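La cellule Cornitz fut mise en service un dimanche, la ligne étant à l'arrêt. Le lundi, le poste de tri des retours de Caltham comptait toujours neuf personnes, mais leurs tabourets avaient été reculés de deux mètres, derrière une bande jaune.

La procédure tenait sur une page. Les articles renvoyés par les clients arrivaient en vrac. Un bras saisissait, l'autre recevait, et le logiciel Astex attribuait une destination. En cas de doute, il allumait un voyant ambre, et quelqu'un devait franchir la bande, acquitter le défaut, revenir. Le temps d'acquittement admis était de 90 secondes.

Elle avait trié à la main pendant des années. Elle reconnaissait un couvercle fêlé au bruit qu'il faisait en touchant le bac. On lui avait remis un écran, un stylet et un intitulé de fonction : opératrice de supervision. Le salaire n'avait pas changé. Les gants avaient été rendus au magasin, contre signature.

Les objets rigides ne posaient pas de difficulté. Restait le souple – sangles, housses, sacs, tout ce qui n'a pas deux fois la même forme. Pour ces articles, Astex imposait un transfert de pince à pince, avec contrôle de l'écart entre les doigts avant relâchement. Elle suivait l'opération sur la vue du poignet, parce que depuis le tabouret on ne distinguait que le dos des bras.

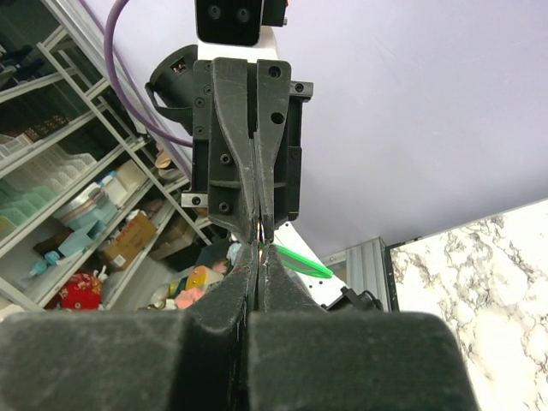

Mathur demanda par la messagerie interne combien de défauts elle acquittait par poste, et si elle les lisait encore avant de valider. Elle répondit qu'elle les lisait. Mathur écrivit que de son côté, à l'expédition, on ne les lisait plus depuis décembre, et que le taux d'erreur n'avait pas bougé.

Elle relut le message deux fois. Puis elle ouvrit le journal de la cellule et fit défiler les entrées du matin : heure, code, bras concerné, identifiant de l'opérateur, durée. Le motif réel n'y figurait pas. Quand elle notait « sangle vrillée, reprendre par l'extrémité », le champ tronquait après « sangle ».

À 1 000 acquittements, le système proposait de passer en validation automatique pour la catégorie concernée. Une fenêtre s'ouvrait, avec un bouton pour accepter et un autre pour reporter. Elle avait reporté pour les housses. Pour les sacs, un collègue du soir avait accepté, et le voyant ne s'allumait plus.

Le voyant ambre s'alluma. Elle posa le stylet, franchit la bande et regarda la pièce directement, sans passer par l'écran. Elle acquitta, retourna s'asseoir et inscrivit le motif dans un cahier à spirale acheté sur ses propres deniers, sous la date, à la suite des autres.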